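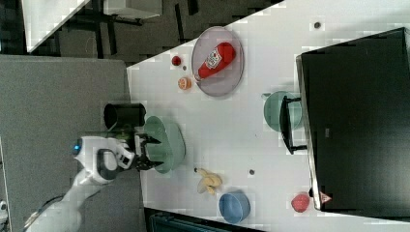

Play kitchen on a white table – how do you keep it all together?

paweena_t
Mon 27 January
Hello everyone! I look after the pretend food corner at our little Saturday playgroup, and I could use some ideas. Everything lives on one white table (it has small dark holes in the top, so of course crumbs find them) and the children pull out every last thing at once. The ketchup bottle always ends up lying on the round plate like it's the main course, and the fruit drifts off to the side.

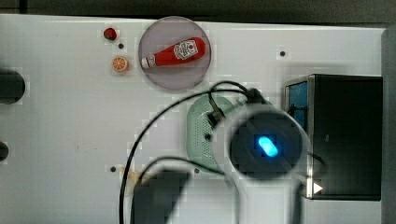

I did try a lidded tub under the table, but then they forget what's in it and only ask for the ketchup. How do you all set yours out?

Sunee P
Oh, I love a toy colander! Ours is the best storage we own. All the fruit goes in it at the end of the morning, and the three-year-olds can manage that on their own – they think it's shopping.

nusrat_m
I'd go the other way, Sunee, sorry! If the fruit lives in the colander then no one ever gets to wash anything in it, and the pretend washing is half the fun at our house. I'd leave it empty in the middle and give the fruit a shallow tray.

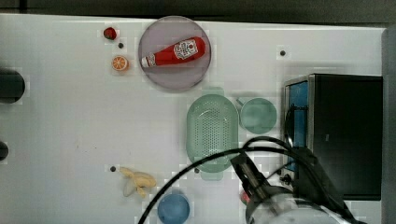 Colander and cup in the middle, microwave on the right, banana down at the front.

Sunee P
Fair enough, though my lot tip it out and wash it all anyway :)

Lamduan
What about grouping by job? Pan, pot and spatula at one end for cooking, plate and fruit together for serving.

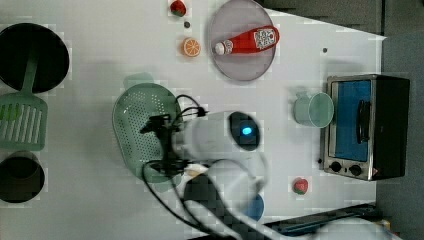 I'd keep the spatula right by the pan, so whoever is cooking doesn't have to reach across everybody. We did this in June with 11 children and there was a lot less grabbing, except over the strawberry – I can't help you there.

paweena_t
Thank you all, this is lovely. I'll try Lamduan's cooking end this Saturday and leave the colander empty for now (sorry Sunee!). I'll report back.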